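Remainder (bookselling)

Wednesday, November 25, 2020
By the editor, Mesus Book Trade Pages
6 minute read

A remainder is a new book that its publisher has given up trying to sell at full price and has sold off cheaply, usually in bulk, to somebody who thinks they can shift it. Remainders are the big glossy histories you find stacked by the till for a fraction of what's printed on the back, and I have been buying them since before I could afford any other kind. They are also called bargain books, and in the trade you'll hear "overstock" used for nearly the same thing (more on that further down, as people do muddle them).

How a book becomes a remainder

A publisher has to guess how many copies to print long before anyone has bought one. Print too few and the shops run out in the week the reviews appear. Print too many and the rest sit on pallets, and pallets cost money every month they stand there. History is especially prone to it, I think, as so much of it is tied to an anniversary. Everyone brings out their big book on the same battle in the same spring, and by the autumn the tables have been cleared for something else.

On top of that there are returns. Most bookshops buy on terms that let them send unsold copies back for credit, so a book that looked like a success in June can come home by the boxful before Christmas. The warehouse checks them over and puts the clean ones back into stock, and at some point a person with a spreadsheet looks at the rate of sale and decides enough is enough.

Then the stock goes out on a list. Jirkinari, the small history press whose catalogues I've kept for years, sends its list to a handful of dealers and takes bids by the title. One of its lists had 91 titles on it, from a two-volume life of a canal engineer down to a pocket guide to hill forts, and I wanted nearly all of them! A dealer may bid for every copy of a title or only for part of it. If the publisher keeps some back and carries on selling them at the normal price, that's a partial remainder, and the book stays in print.

Who buys them

The buyer is normally a remainder dealer, who sits between the publisher and the shop. Brider is the one I know best. It takes whole runs, 800 copies or so of a single title being quite an ordinary parcel for them, and sells them on to shops in much smaller lots. The minimum order is 30 books, mixed however you like, which suits a little place like the Dönmez bookshop down to the ground. The shop can have six of this and four of that and not be stuck with a wall of canal engineers.

Remainders are nearly always sold firm, meaning the shop can't send them back. It's the opposite of how new books work, and it changes how a bookseller buys. You have to want the thing. I've always thought that's why the remainder table is often the most personal bit of a shop (and the bit I go to first, I'm afraid).
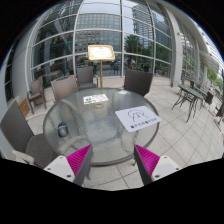
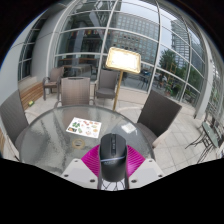
Round glass-topped table, with a menu sheet in the second picture.

Marks and how to spot one

Plenty of remainders carry a remainder mark, a line of felt-tip or a dab of ink across the edge of the pages, nearly always at the top or bottom. It stops the copy being slipped back to the publisher for a full credit. Black and red are common, and I own one with a rather fetching green stripe. Some publishers use a small rubber stamp. Older American books might have been sprayed, so the whole bottom edge looks speckled, as if somebody had flicked a paintbrush at it.

You can't rely on the mark, though. Many dealers buy unmarked stock, and an unmarked remainder is exactly the same object as a copy sold at full price on publication day. Other things you may see are:

- a clipped corner on the jacket flap, where the price used to be
- a sticker over the barcode
- a small notch or hole through the barcode itself
- a slightly rubbed jacket, from travelling about in boxes

Collectors fuss over marks a good deal. A first edition with a stripe on it will usually fetch less than one without. If you just want to read the book it matters not a jot.

Remainder, overstock, hurt and promotional

Overstock is the extra copies of a book that's still in print and still being sold normally elsewhere. A true remainder, strictly speaking, is a title the publisher has finished with. On the shop table they lie side by side and I doubt many customers could tell you which was which.

Hurts are returned copies with something wrong with them, a bumped corner or a torn jacket, and they're sold unsorted, so you take your chances. I once bought a box of 20 and had to throw out two, and the rest were lovely.

Promotional books look like remainders and aren't. They're printed specially for the bargain table, often on thinner paper, and were never sold at the higher price you may see suggested beside them. The giveaway is usually the imprint on the title page, which will be one you've never heard of. There's nothing wrong with them (I've a very decent atlas of castles that began life this way), but it's as well to know.

What the author gets

Not a lot. Royalties on remaindered copies are tiny and may be nothing at all if the stock goes for less than it cost to make. Many contracts say the author must be told first and offered the chance to buy copies at the remainder price. If you're an author and that letter comes, my advice is to say yes and find room under the bed. Copies are handy for talks, and they're hard to get hold of once a dealer has scattered them round the country.

Being remaindered used to be seen as a bit shaming. I don't think it should be, and some books do find their readers this way, years after the reviews have been forgotten. Now and then a title sells so well on the bargain tables that a publisher brings it back as a paperback, though I wouldn't bank on it.

Pulping

Stock that finds no bidder is pulped. The jackets and boards may be stripped off first, and the paper goes for recycling. Print runs for serious history have come down as short-run digital printing has got better, so there's less to pulp than there was. It also means fewer bargains for the likes of me. Jirkinari now prints some of its drier titles only as orders come in, and those never reach a dealer's list.

See also: book returns, print on demand, net pricing, second-hand bookselling

Contact the Mesus Book Trade Pages | Copyright 2020 Mesus | Back to top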